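Notebook, November, coffee counter

Fault on the lid task again. Arm stopped mid-close with an overcurrent on the wrist joint, code 337, and the gripper stayed clamped on the lid. Holger Nygård hit the e-stop. No injury, but his hand was inside the marked zone when it stopped, so this goes in as a safety matter and not only as a fault.

What the log shows: the controller (Haten build) kept adding torque after the lid had seated. The limit in the config was 80 percent. It should be 40 for lids and had been overwritten when we loaded the Guillot profile. I checked the older logs and found the same overwrite 2 times before, both without a stop.

Linnea Kristiansen thinks the slot in the organizer matters too. A container standing in a slot can't turn with the lid, so the wrist takes the whole load. Possible. Not tested yet.

Reference for the hand work at the counter, black lid in the first two, white lids in the last:

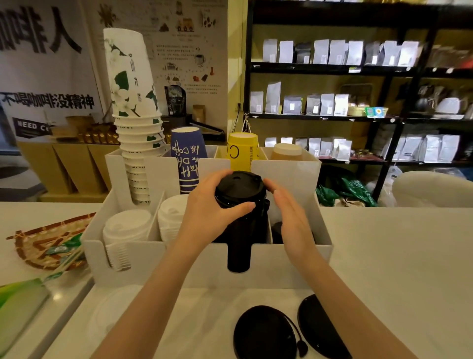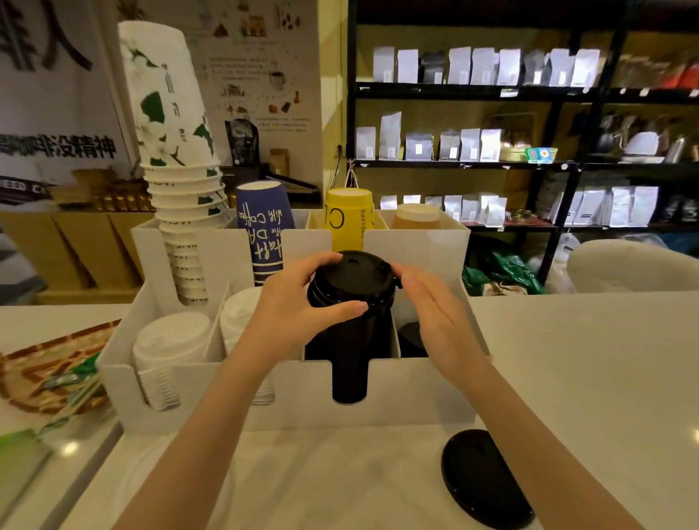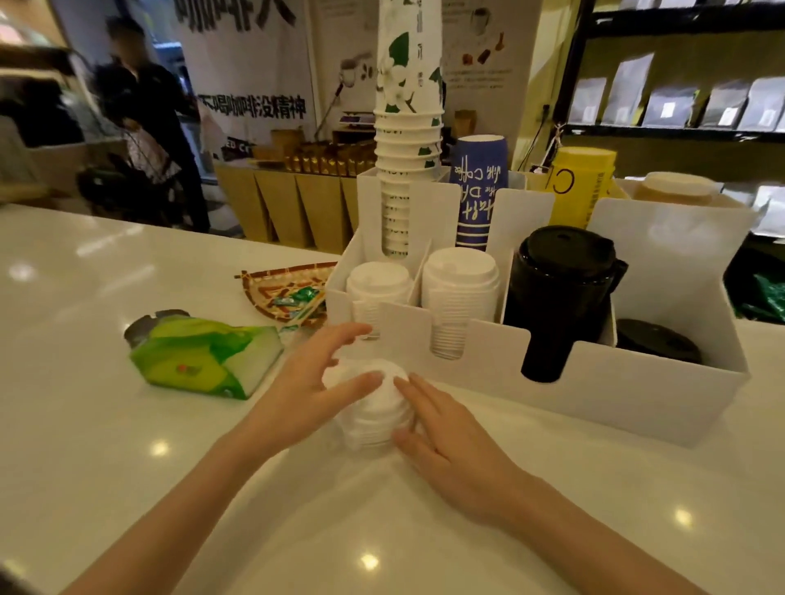

Torque limit is back to 40 and the profile file is locked. Arm stays off until Holger has gone over the zone marking - the tape on the right side is too close in. Log saved as run 3524. Still to do: ask Skurkex whether the wrist brake can release by itself after an e-stop, and repeat the close outside the slot at low speed.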